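Getting old marker off a small whiteboard

Nia Rees
Hello all! I keep a little whiteboard flat on the table for jotting things down – white, glossy, thin black frame – and I do love it, but red marker left on for 9 days or more leaves a pink ghost behind, however long I rub. What do you lovely people use?
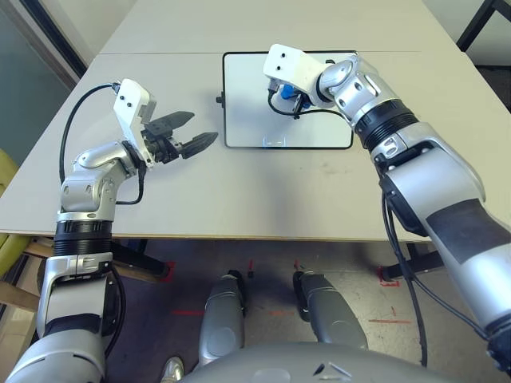 Small whiteboard with a black frame, on the table

Wyn Parri
Hi Nia, I had this with my Stakulow board. Scribble over the old mark with a fresh dry-erase marker, wipe it all off while it's still wet, then go over it with rubbing alcohol on a soft cloth. Mine needed four goes, so be patient with it.

McKinnon
get a new board, they're cheap

Nia Rees
Thank you both, I'll try Wyn's way first!
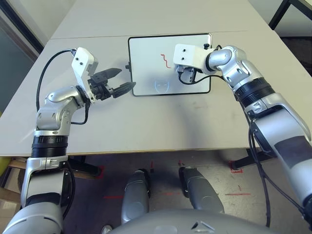 Red squiggle on the board

Can I use a kitchen scouring pad on the stubborn bits?
Best to keep it away from the board, as it scratches the gloss and the ink then settles into the scratches. A microfiber cloth is plenty.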